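3.2 How rumors about officials travel

Our favorite finding came out of the comment threads! We read 200 posts from 19 political blogs, all dealing with one land deal in Rivas, and traced each claim back to the first place it showed up. Most led to just 2 sources, a local newsletter and a forum called Plelter, even when the bloggers named neither (and plenty of them were sure they had the story first).

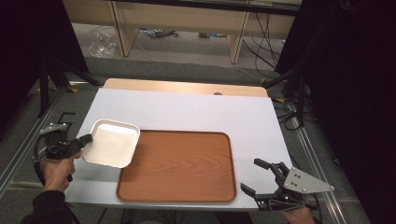 Figure 2. A white dish held in a hand-held gripper beside a wood-grain tray.

What really surprised us was how fast the wording hardened. A guess posted as a question in the morning was being repeated as plain fact by evening, and in 11 threads the question mark was the only thing that had been dropped. Anitha Krishnan coded these threads a second time, and her labels matched ours closely. We return to the forum's role in Section 4.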